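3.2 Planning the second cell and its budget

The first cell at our Stirkberg site was bought the way most small groups buy hardware: arms first, everything else as it was missed. By October we had two working arms and a drawer of receipts that nobody had planned for. For the second cell we wanted to do better, and we are glad to report that planning a bimanual setup from the bench up is both possible and a good deal of fun. This section sets out how we split the money, what we would order early, and where a cheaper choice did no harm.

We treated the cell as four purchase groups: the arms with their grippers, the enclosure, the power and wiring, and the loose items the arms handle. Each group had its own line in the Tangen project plan and its own delivery date. The split matters more than it sounds. In the first build, wiring was hidden inside the arm budget, and every connector bought in a hurry made the arms look more expensive than they were. Once wiring had its own line, we could see at a glance that the arms had come in on target and that the trouble lay elsewhere.

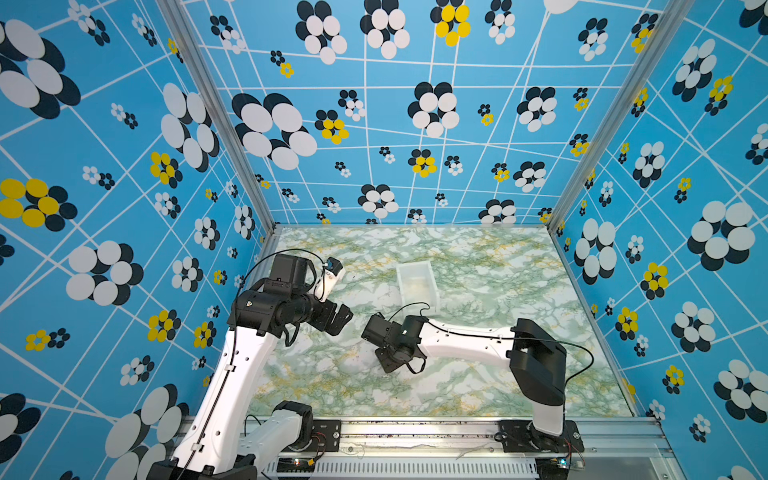
Figure 4. Two-arm cell with patterned wall panels and an open bin on the work surface.

Wiring and mounting deserve far more attention in a first budget than they usually get, and we would now price them before choosing a wall material or a tabletop. Our first draft had a single entry for cable and nothing at all for the parts that hold it in place. The list for one cell now covers clips along the arm links, mounting plates for the front rail, and a length of slotted duct to run beneath it, as in Figure 4, where an electronics module sits at either end of the duct. We also enter every connector and screw as a separate item - dull work, but it makes the second order very quick. The complete small-parts list for the new cell runs to 517 pieces, and most of them cost less than a cup of coffee. What hurts is the shipping when they are ordered one bag at a time. Placing the whole list with one supplier, Wurkon, cut the small-parts order to a single delivery, and we had everything sorted in trays before the arms were unpacked.

For the enclosure we set a ceiling of 980 euros, covering posts, panels and printing. We kept to it by fixing the outer dimensions early and refusing to change them. Printed panels turned out to be a lovely place to save money: a new print is cheap compared with a new frame, so the look of the walls can be revised late in the project with little risk. The tabletop follows the same logic. We now buy the posts once, to a good standard, and treat wall and table surfaces as items with a short life.

Handled objects need a small budget that stays open. We reserved 40 euros a month for bins, lids and similar household items, spent freely by whoever is preparing the next task. This was the most popular decision in the whole plan! A plain bin bought on the way to work can open up a week of new tasks, and a formal purchase request for such a thing would cost more in time than the bin does in cash.

Spares were the hardest line to size. We settled on one full gripper and a set of arm cables per cell, stored at the bench and logged in Wekov, our stock sheet. A spare arm would have eaten the enclosure budget several times over, so we left it out and agreed to run single-arm tasks during any repair. The spares line is reviewed whenever a part is drawn from it, and the replacement is ordered the same day.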